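Location et vente immobilière > Questions des membres

Sujet : Mandat exclusif signé, puis-je vendre à un acheteur que j'ai trouvé moi-même ?

Question posée par Ritu Bhatt le 13 déc. 2018

Bonjour,

J'ai mis en vente un appartement (trois pièces, 60 m², quatrième étage avec ascenseur) que j'ai reçu de ma tante. Je ne vis pas sur place et j'ai donc signé un mandat exclusif avec l'agence Plikier, au bureau de l'agence. La durée est de trois mois, avec reconduction tacite ensuite. Les honoraires sont à la charge du vendeur.

Depuis la signature il y a eu quatre visites et aucune offre. L'annonce est en ligne mais les photos sont sombres et le texte oublie la cave, que j'ai pourtant signalée deux fois. L'agent me répond, mais lentement.

Entre-temps, une ancienne collègue de ma tante m'a appelée. Elle connaît l'immeuble et serait prête à acheter au prix affiché. Elle n'est jamais passée par l'agence et n'a pas visité avec eux. Elle m'a demandé si on pouvait faire l'affaire directement chez le notaire.

Mes questions :

Est-ce que je peux vendre à cette personne sans payer l'agence ?

Si non, est-ce que je peux arrêter le mandat tout de suite, vu que les choses n'avancent pas ?

Et si j'attends la fin du mandat, est-ce que l'agence peut encore me réclamer quelque chose après ?

J'ai relu le contrat, il y a une clause pénale mais je ne comprends pas bien ce qu'elle couvre. Il n'est pas question de « semi-exclusif » dans le document. Merci d'avance.

3 réponses

Réponse de Kalevi Räsänen

Bonjour,

Non, pas pendant la durée du mandat. Un exclusif classique vous interdit de vendre par vous-même, même à quelqu'un que l'agence n'a jamais vu. La formule qui permet de vendre à un acheteur trouvé par ses propres moyens, avec en général des honoraires réduits, est le mandat semi-exclusif. Si le mot n'est pas dans votre contrat, cherchez quand même une phrase du genre « le mandant conserve la faculté de rechercher lui-même un acquéreur ». Certains modèles la contiennent sans porter ce titre.

Pour la résiliation : dans un mandat avec exclusivité, la règle est que passé trois mois à compter de la signature, chaque partie peut le dénoncer à tout moment, avec un préavis de 15 jours, par lettre recommandée avec accusé de réception. Avant ces trois mois, vous êtes engagée, sauf accord de l'agence. Cette possibilité doit figurer dans le mandat en caractères très apparents. Regardez si c'est le cas dans le vôtre, c'est un point que les notaires vérifient.

La clause pénale, elle, couvre justement le cas où vous vendez en direct pendant l'exclusivité. L'agence peut alors demander une indemnité, souvent égale au montant des honoraires prévus. Un juge peut la réduire s'il la trouve excessive, mais il faut aller jusque-là.

Pour l'après-mandat, lisez bien la durée indiquée. Beaucoup de contrats prévoient que pendant un ou deux ans vous ne pouvez pas traiter directement avec un acheteur présenté par l'agence. Votre collègue de famille n'est pas dans ce cas tant qu'elle n'a pas visité avec eux. Évitez donc qu'elle appelle l'agence pour se renseigner, ou qu'elle signe un bon de visite.

Dernière chose, demandez un compte rendu écrit des visites. L'agence doit vous rendre compte de ce qu'elle fait, et le mandat précise normalement à quel rythme. Si rien n'est respecté, vous avez un argument pour obtenir une fin anticipée à l'amiable. Pour les photos et la cave, écrivez un mail — un appel ne laisse pas de trace.

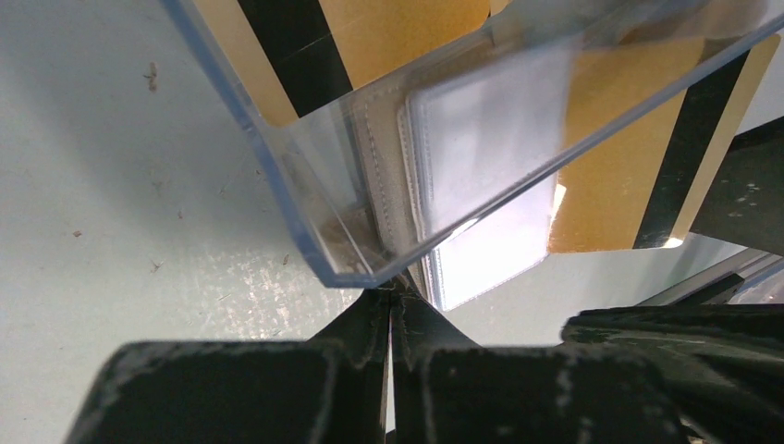 Seija Toivonen ajoute qu'il faut aussi regarder la date de reconduction. Chez elle, l'agence Liruvley avait laissé courir le mandat et elle pensait devoir attendre la fin d'une nouvelle période de trois mois, alors que le préavis de 15 jours suffisait. Elle a envoyé son recommandé et l'affaire s'est réglée sans discussion. Elle conseille de garder l'accusé de réception avec le mandat jusqu'à la signature de l'acte, son notaire lui ayant demandé les deux.

Réponse de Cristóbal Painemal

moi j'ai vendu en direct et personne m'a rien dit, les agences menacent mais elles vont jamais au tribunal. 70 % de ce qu'ils racontent c'est pour faire peur. Après c'était un mandat simple je crois

Commentaire de Kalevi Räsänen

Avec un mandat simple vous aviez le droit de vendre vous-même, donc il est normal qu'on ne vous ait rien réclamé. Ce n'est pas la situation de la question.

Réponse de Yeshi Gashaw

Je suis passé par là avec un studio de 21 m². Ce qui a marché : j'ai appelé le directeur de l'agence, pas l'agent, et je lui ai dit que j'avais un acheteur sérieux. On a signé un avenant qui transformait l'exclusif en semi-exclusif avec des honoraires diminués. J'ai payé un peu, mais la vente s'est faite sans attendre et sans courrier d'avocat. L'agence s'est occupée de réunir les diagnostics et les papiers du syndic, ce que je n'aurais pas su faire à distance.

Si votre acheteuse peut patienter, l'autre solution est d'attendre les trois mois et de dénoncer. Ne signez aucun compromis avec elle avant la fin du préavis, même daté plus tard.

Commentaire de Ritu Bhatt

Merci à tous. J'ai retrouvé le passage sur la dénonciation, il est en gras à la deuxième page. Pas de phrase sur la recherche personnelle d'acquéreur. L'acheteuse n'est pas pressée mais doit voir sa banque en janvier. Je vais d'abord appeler le directeur comme le dit Yeshi, et je reviens dire ce qu'il a répondu.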